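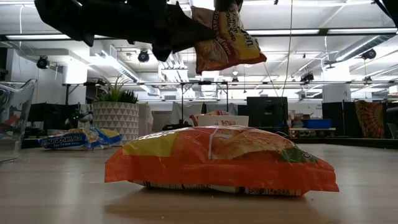 So Vuvellow finally put a price on its new budget phone, the Igwe 2, and I had to read it twice. It's $121! That gets you the big battery and a headphone jack (yes, really), with sales opening in November.
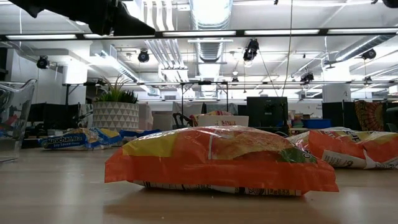 My one worry is the screen, which tops out at 800 nits. Glare drives me nuts, and a glossy panel outdoors can end up like a shiny orange ramen wrapper, all white highlights over the picture. I'm still tempted, though.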